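Stemerport Textile Sorting: Questions From Staff About the New Gripper Work

Home Sites Rotas Training Safety Questions

Saturday, February 11, 2023
By the changeover team, Kedside hall
Reading time: 4 minutes

Since October we receive many questions about the automation of the sorting tables. Some came on paper, some at the shift meetings and some in the canteen. We have collected the most frequent of them on this page. If your question is missing, please put it in the box beside the rota board.

What is being automated, exactly?

Only the picking of single garments from the mixed pile and the laying of them on the belt. The Zusa arms will do this on the two short lines in Kedside hall. The grading of quality, the checking of pockets, the sorting of shoes and everything in the wool room stay as they are now.

Why do we still pick clothes with a hand-held gripper?

The arms learn from people. When you pick up a garment with the hand-held tool, the movement is recorded, and the arm is later trained with it. A good recording needs a person who knows how cloth behaves. A sorter with years at the table takes a T-shirt differently from an engineer, and this difference is what the project wants to have.

Do I have to take part in the recording?

No. It is voluntary, and you can stop after any session. Nobody is moved to another shift for saying no. Those who take part keep their normal hourly pay and get the recording supplement on top, also for the time when the tool is being adjusted.

How long is one session?

A session is 100 picks. Most people finish before the first break. You may not do more than 2 sessions in one shift, even if you feel well, and there must be table work or a pause between them. This limit was asked for by the staff side and it will stay.

Where on the garment should I take it?

You can choose. The trainers at first wanted every T-shirt taken at the collar, but in a real pile the collar is often hidden. Take what you would take with your fingers. It is fine if the shirt comes together in a bunch between the jaws, with a sleeve or a hem sticking out to one side. Close the jaws until the cloth is held, then lift slowly. Do not try to make it look tidy for the recording.

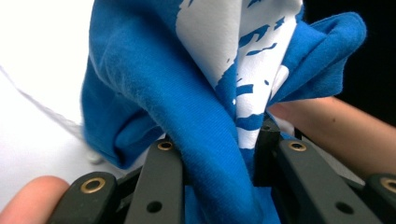 May I help with my other hand?

You may use it to hold the tool steady. Please do not pull the cloth into the jaws with your fingers, as the arm has no second hand and cannot copy this. If it happens by mistake, say it to the trainer and the pick will be taken out. It does not count against you.

Do large prints make a problem?

Sometimes. A thick print makes the cloth stiffer, so it folds in another way than plain cotton. For this reason we want both kinds in the pile. Please do not put printed shirts aside.

My wrist is sore after the session. What should I do?

Stop, and tell the shift lead on the same day. The first version of the tool had a strong spring and several people complained — rightly, in our opinion. The spring was changed, and there is now a smaller handle to ask for. If you are still sore the next morning, you will be given other work until it is better, with no loss of the supplement for that week.

Can my manager see how fast I work?

The recordings are stored under a session number without your name. The managers at Stemerport receive the total for the week and nothing more. The number list is kept by the training office and is deleted when the training is finished. Speed in a session is not used in your yearly talk.

Will there be fewer jobs?

This is the question we hear most. There are 189 people in the hall today. The company has signed that no permanent contract will be ended because of the arms before the trial has been reviewed. What happens after the review is not decided, and we do not want to promise what we do not know. We expect that fewer people will stand at the picking end and more will work at grading, where we have been short for a long time.

Can I learn to look after the arms?

Yes. The Yazzie course is open to all sorters, and you need no technical school for it. It is given in paid time. You learn how to stop and restart a line, clear cloth that has been caught, change the jaws and write a fault report. Reading the manual is the hardest part for many of us, so there is a simplified version in the training room.

When does the trial begin?

When 3000 good picks are recorded and the safety fence has been approved. We are slower than the plan, mainly with thin and slippery cloth. The date will be put on the rota board at least one full rota before the start.

Who do I speak to if I disagree with something?

First your shift lead, or the staff side if you prefer this. You can also write without your name. All answers are hung up beside the box, also the ones where the answer is no.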